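Lastley lakeside trail to reopen in March with 68 walkers an hour

The lakeside trail at Lastley will reopen to visitors in March under a timed entry system, the regional tourism office said. The trail has been closed since the retaining wall below the second viewpoint was found to have moved. Repairs to the wall are complete, and the remaining work concerns drainage and signs.

Entry will be limited to 68 people per hour from the Anau gate, the only gate that will be in use during the first season. The limit applies to walkers in both directions. Anyone starting from the Desmet side will need to take the shuttle boat to Anau and begin there, as the Desmet gate stays closed until its steps have been rebuilt.

The trail is 107 meters shorter than before. The old loop around the boathouse has been taken out of the route and replaced by a straight section of boardwalk. The highest point is unchanged at 864 meters above sea level. Walking time for the full route is listed as three hours without stops, and the surface is packed gravel except on the boardwalk and on two short lengths of bare rock near the top.

Ultan Buckley, who manages trail access for the office, said the hourly figure was set by the width of the boardwalk. "Two people can pass each other on it, but two groups can't," he said. "We worked back from the passing places. If the counts in the first season show there is room for more, the number can be raised without changing anything on the ground."

Tickets

Tickets will be sold online and at the Anau gate. The online allocation is 200 tickets per day, released at 8 a.m. on the day before the visit. The rest are sold at the gate in the order that people arrive. A ticket is valid for the hour printed on it, and holders who arrive after that hour will be moved to the next one with space. Children under six do not need a ticket but are included in the hourly limit, so they must be entered on the booking.

Refunds will be paid if the office closes the trail. They will not be paid for rain alone. The trail closes when wind at the upper viewpoint passes the limit posted at the gate, and the decision is made at 7 a.m. and again at noon.

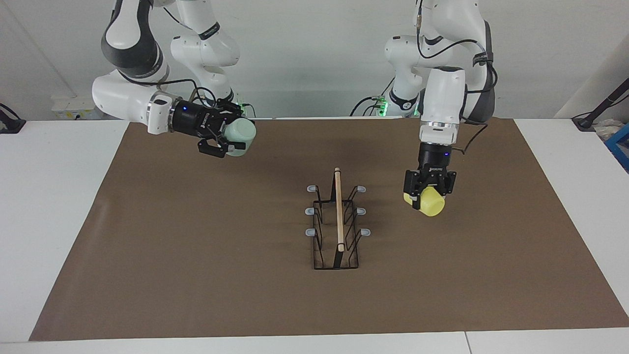
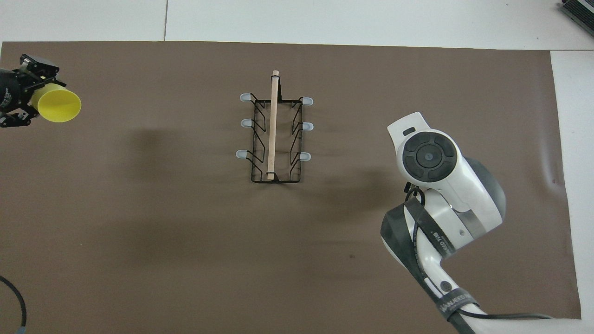

Yellow cup, in both pictures.

Getting there

The Rerport ferry will stop at Anau four times a day from the opening, twice in the morning and twice in the afternoon. The last boat back leaves at 5:40 p.m. Walkers who start after 2 p.m. are advised to check the time carefully, as there is no later service and no bus on the Anau side.

Parking at Anau is limited to the upper lot. The lower lot is being used to store stone for the Desmet steps and will not open this season. Drivers are asked to use the lot at the Rerport ferry landing, where parking is free with a boat ticket. Bicycles are carried on the ferry at no charge but are not allowed on the trail. Racks have been installed beside the gate.

Dogs are allowed on a leash as far as the first viewpoint. Above that point the trail crosses grazing land, and dogs are not permitted at any time of year.

Facilities

Drinking water is available at the gate and at the first viewpoint. The tap at the second viewpoint has been removed. Toilets are at the gate only. The hut at the top will remain locked during the first season, though its porch can be used as shelter.

New signs give distances in meters and walking times in minutes. The older painted markers will be left in place on the upper section until the new posts have gone in there. Where the two disagree, walkers should follow the posts.

Work on the Desmet steps is scheduled to begin once the trail is open. The stone will be moved by boat before the first ferry of the day. The office has not given a date for reopening the Desmet gate.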